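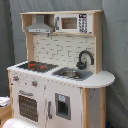
Does a robot arm on the test bench mean fewer jobs for the people who work there?
It hasn't at Gavalas so far, where the same 8 people are on the bench team, but the jobs they do have changed a fair bit.

I grew up in Astwood and must have gone past the Gavalas workshop a thousand times without wondering what went on inside. They test toys! Someone pays them to find out whether a cupboard door on a play kitchen will still be on its hinges after a small child has had a year or two with it, and for most of the firm's life the way to find out was to sit on a low stool and open the door. Then shut it. Then open it again, 1000 times, with a clicker in your other hand.

The woman who used to do most of the doors told me she could get through a set in a morning if her wrist held up (by September it generally didn't). She still has the clicker in her drawer and she let me have a go. I lost my place at 40.

These days the arm does the doors, and she sets it up. That means showing it where the handle is and how far to pull, then watching the first few goes with one hand near the stop button.
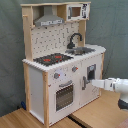 The gripper lines up with the handle of the right-hand cabinet door.

I'd expected the morning to be quick. It was not. Small handles are fiddly, and a few millimetres out is enough to spoil a run, so there's a lot of nudging and muttering -- more muttering than nudging, the day I was there. One of the younger blokes reckons he's more tired now than when he did it by hand, only it's his head and not his shoulder.

Not everyone's sold. The stool work was dull but you could chat through it, and a couple of people miss that. Pay came up too. Setting up the arm is trickier work than clicking a clicker, and the new pay grade for it is still being argued over.

The knobs are still tested by hand, by the way. I asked if the arm would be getting those next, and the answer was a shrug and an offer of tea.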